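## 3.2 What people told us about folding at home

I'll admit I went into the Wustcombe interviews thinking laundry would be the dull part. I had a whole page of questions about cooking and maybe four about clothes, and I figured we'd be done with those in a minute or two. Then the first household talked about towels for most of an hour (I have the recording, and I still enjoy it!), so I rewrote the guide that evening.

We ended up with 134 households, 43 of them in Arkadham and the rest in Wustcombe, and everyone kept a diary for seven weeks. I asked people to write down when a load came out and when it got put away, plus anything they felt like adding. They added a lot. One diary from Arkadham has a running argument in two different handwritings over whether bath towels go in thirds or in half, and it never gets settled.

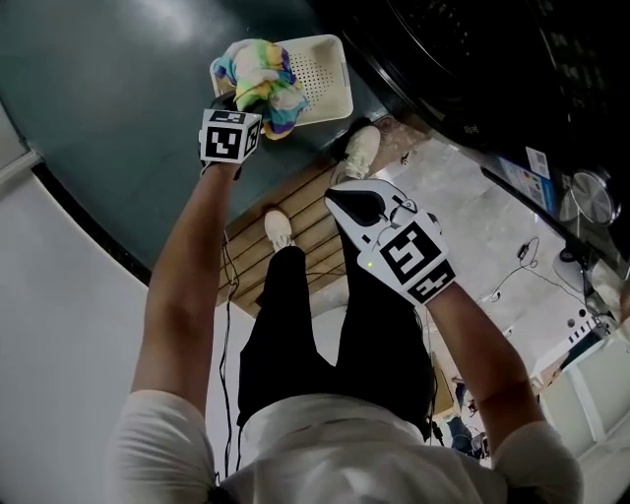

**Figure 4.** Taking a towel from a laundry basket.

The gap between "out" and "put away" is the thing I care about most in this section. Govindasamy's model treats it as idle time, a kind of waiting room between two chores, and I used to teach it that way myself. The diaries made me change my mind. People dress out of the basket, they sort a bit while they're on the phone, they pull out the one shirt they need and leave the rest for tomorrow – there's a good deal going on in there, and most of it gets done in little scraps.

I coded 935 of these scraps using the Kelta scheme, with one change. Kelta lumps sorting and folding together, and I split them, mainly on account of the families where one person sorts and somebody else folds. Some loads went through up to 7 scraps before the last sock reached a drawer. The Wustcombe loads tended to move in fewer, longer sittings, and I come back to that in Section 4, where I look at the size of the homes.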